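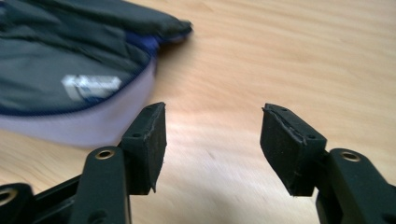 The table, with the grey bag on it

My aunt Oriana left me her accordion, and she left my cousin the money to have it mended, and if you'd known her you'd see straight away that she did it on purpose.

Samolik and I hadn't spoken in 13 years. It began with a borrowed car and got worse at a christening, and by the end I couldn't have told you what I was cross about, only that I was, and that I'd got good at it. Then in November the solicitor's letter came. To me, one Hollenstein accordion, in its case. To him, £2,165, "for the bellows and the reeds and whatever else the poor thing needs". Signed Oriana Huenchumán, with the great big O she always did, like a dinner plate.

I rang the man in Enberg who does accordions (there's only the one, he does clocks as well) and he said two thousand pounds would cover the work, near enough, and the rest would go on straps and a tuning. So she'd phoned him! She must have. She'd sat in her kitchen in Cenlow with her glasses on her head and got a quote.

I left it a week. Then I thought, well, it's only going to sit in the hall, and I wrote to Samolik. I wrote it four times. The one I sent said: I've got the accordion, you've got the money, do you want to come for your tea?

He wrote back: What are you having?

I mean, really. Thirteen years.

He turned up at half past six with a loaf under his arm and less hair than I'd been expecting. I'd made a fish pie because it was the only thing I could remember him liking, and he ate two helpings and didn't mention it, so either he still does or he was being polite, and he was never polite. We talked about the road. We talked about his knees. The accordion was on the floor between us in its case and we both kept our feet off it, as if it was a dog asleep.

"Does it go at all?" he said in the end.

"Not so you'd want it to."

He got it out anyway. He put the straps on, and they were set for her, so it came up nearly to his chin, and he pulled. The noise! It was like a cow going down a slide. Next door's baby started up. He pulled again, and somewhere in the middle of all that wheezing there was one note, a proper one, low down on the left, and I knew it and so did he. It was the one she used to hold before she came in with the tune, to make us all shut up and sit down. She'd keep it going for 20 seconds if you were still messing about with your crisps.

He held it as long as the bellows would let him. I sat down. I hadn't noticed I was standing.

"Well," said Samolik, and he had to wipe his face on his sleeve because both his arms were full of accordion. "I suppose we'd better get it seen to."

I said I'd drive. He said was I sure, given what happened last time with the car, and I said that was you, and he said it was never me, and we were off again, quite happily, until gone eleven. I gave him the rest of the pie to take home and he left the loaf.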